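Unit 8: Choosing a teaching arm – the Nurnel kit

Read this before the August practical. You will be asked to write a one-page buying recommendation, so look at the price sheet as well as the notes.

The Nurnel kit comes in two versions. The single-arm set costs £2,305 and the set with a wrist camera costs £2,387. Both include the fruit pack, a power supply and 72 hours of online support. Tivomley sells the same arm without support, but we have not tested theirs.
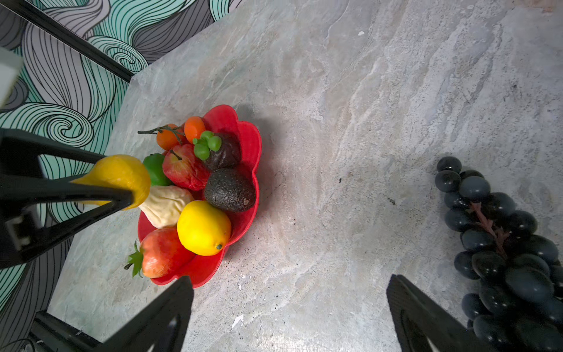

Department of Automation, Pratthorpe College

The usual first task is a bowl of artificial fruit. A lemon, a lime and a bunch of grapes need quite different grips, and a full bowl leaves little room for the fingers. Start with the outer pieces.

Points to cover in your recommendation:
Cost over two years, with spare fingers
Set-up time (Valter Calado's figures are on the shared drive)
Whether the wrist camera is worth the extra £82

On the last point, remember that the fingers can hide part of an object at close range – a second, fixed camera may help. Wellington Pacheco will take questions at the start of the practical.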